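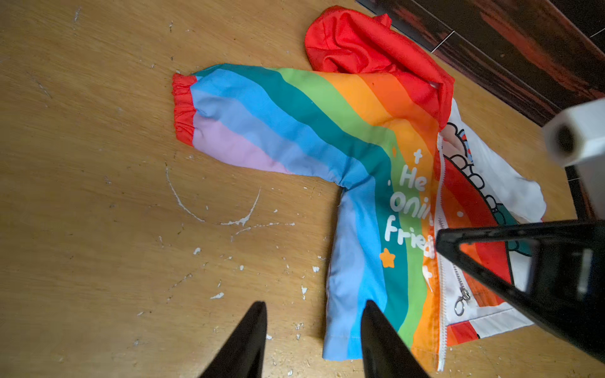 August, workroom notebook, Grundton property office

Entry by P. Toivonen. Copied to C. Goossens and W. Hoekstra.

Subject: floor area of the upper flat at Kandutari House, second measurement.

The first measurement, made by Mr. De Graaf before the listing was drafted, gave a total that did not agree with the plan supplied by the seller. The seller's plan is the larger of the two. The draft listing has been held back until the matter is settled, and the asking price has been left blank on the office copy.

Work began at 9:15 a.m. with the laser meter from the Wouters kit. It was checked against the steel tape along the hall before use, and the two agreed. All rooms were then measured at floor level, wall to wall, with the doors closed. Each length was read twice by Ms. Cropper and written down by me. Built-in closets were measured separately so that they can be added or left out later.

Findings. The living room, kitchen and bathroom match Mr. De Graaf's figures. The rear bedroom does not. It has a sloping ceiling on the garden side, and the seller's plan counts the whole floor as far as the low wall. Mr. De Graaf stopped at the point where the ceiling drops below 5 feet. Our second measurement used the same cutoff and came to the same result as his. The low strip is 4 feet deep and 13 feet long, or 52 square feet, and this accounts for most of the difference between the two totals.

The remainder is still open. Mr. Hoekstra suggested by telephone that the seller's plan may include the landing outside the front door, which is shared with the flat below. The plan has no door marked at that point and cannot be read with certainty. I have asked for the original drawing from Sirkura, who carried out the conversion.

Points for the listing draft:

The rear bedroom should be described with its sloping ceiling mentioned in the same line as its size. The low strip may be called storage space under the eaves and should not be included in the total. The landing is to be left out of the text altogether until the deed has been read.

A note on method. Mr. De Graaf's sheet did not say which cutoff height he had applied, and 2 hours were spent this morning finding out. Would all colleagues please write the cutoff at the top of the sheet for any room under a roof. Ms. Cropper will add a box for it to the blank form.

Added 4:40 p.m. Sirkura confirm that they hold the drawing, though it is in paper form only. Mr. Goossens will collect it when he is next on that side of town. The meter has been returned to its case and needs a new battery.

Open: landing, deed, seller to be informed in writing of the lower total (W.H.).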